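Jallus Support > Two-Arm Bench Cell > Set-Up Guide > Section 7

Contents | Previous | Next | Search

7. Setting up the bench cell for frame and pole work

This section covers the assembly routine in which one arm steadies a white plastic frame and the other handles the poles. The sales sheet calls the routine "ready in 10 minutes." Plan on 50 the first time, and be suspicious if you finish much sooner, because you have probably skipped 7.2.

Revised in November by Aksel Bech, with corrections from the Drerkthorpe bench.

7.1 Before power-on

1. Clear the table of anything that is not part of the job. Loose screws find their way into panel seams.

2. Press down every corner of the black table covering. If a corner lifts again, replace that square. Tape is a short-term fix and it shows up as glare.

3. Run each wrist cable over the outside of its arm with enough slack to form an open curve. Turn the wrist through its full travel by hand. If the cable goes tight at any point, it is too short, whatever the cable chart says.

4. Check the joint rings for grit. Wipe with a dry cloth only.

CAUTION: Do not rely on the software stop while your hands are between the arms. Use the red switch and keep the key with you.

7.2 Wrist view check

The start-up screen reports "View OK" when the wrist camera is sending a picture. It does not tell you whether the picture is any good. Look for yourself.

1. Open the live view for one wrist. Both fingertips should be in it and sharp.

2. Jog the arm sideways at slow speed, then at working speed, and watch the background. 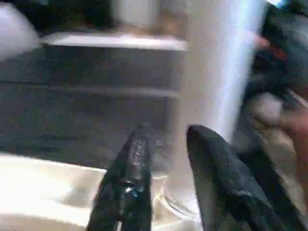

3. Some smear at working speed is normal and the manual speed limit will not cure it. Smear on the fingertips themselves is a different matter. They travel with the camera, so if they go soft the mount is loose. Tighten the mount and repeat step 2.

4. Hold a white part and then a clear part near the fingers. The auto setting favors dark parts and tends to wash out pale ones. Lower the exposure until you can find the edge of the white part without guessing.

NOTE: Earlier editions told you to accept the factory exposure. We no longer think that was good advice for white plastic.

7.3 Fitting a handheld tool

The grippers can hold a powered hand tool. They were not designed around one, and the grip preset named "Tool" is optimistic.

1. With the arm powered down, seat the tool body fully between the fingers.

2. Close the gripper at 70 percent force. The preset uses less.

3. Push the tip of the nozzle sideways with one finger. If the body rolls in the grip, open and reseat it. Do not add force to hide a bad seat.

4. Bring the nozzle up to a pole at slow speed and stop just short of contact. Compare the gap with the distance on the screen. If they disagree, believe the gap.

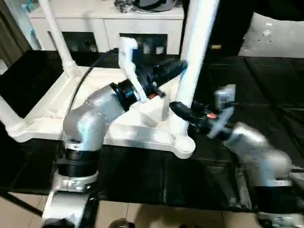 Hrefna Zoëga disagrees with step 2 and wrote in to say so: the preset has held fine on her bench for months, and anyone whose tool rolls should look at worn finger pads before touching the force setting. She also thinks step 4 is wasted effort if the tool length was entered correctly. We have kept both steps. Worn pads are common, and so are tool lengths entered from memory, but do check the pads first.

7.4 Presenting a pole

1. Lay the spare pipes side by side within reach of the right arm, with the flared sockets toward the front of the table. Leave a finger's width between them.

2. Grip the pole low, near its end. A mid-length grip looks steadier in the demo and leaves no room to work at the joint.

3. Raise the pole upright and pause. Let any sway die out before the next move.

4. Bring the left gripper to the edge of the frame. Keep it clear of the fabric or panel in the middle, which can fold under the fingers.
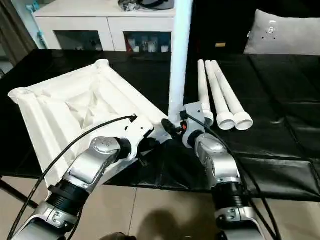

Fig. 7-3. Pole held upright at its lower end, spare pipes to the right.

CAUTION: A long pole reaches higher than the arm model knows about. Collision checking covers the arms and nothing they are holding. Look up before you jog.

7.5 Working with cloth in the way

Cloth is where the routine earns most of its faults. The planner treats it as a flat sheet, and it rarely is one.

1. Press the cloth down with the left gripper before moving the right.

2. Take the pole by its foot where the shape allows.

3. Lift 2 cm and hold. If cloth rises too, lower, release and start again.

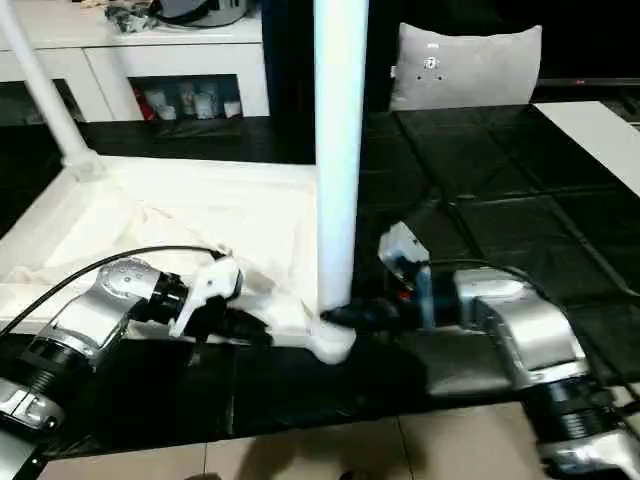
7-6

4. Enter each restart in the bench log. The automatic log counts a restart as a completed cycle, so its success figure is too generous. Chandrasekhar Shetty at Faswood reported this, and it has not been fixed.

7.6 After the run

Park both arms, open the grippers and cut the power. Check the finger pads for plastic dust and the wrist mounts for play. Replacement pads come from Østergaard in pairs; change both together.

Questions about this section: Jallus bench support, attn. Hjalti Kárason | © Jallus | Back to top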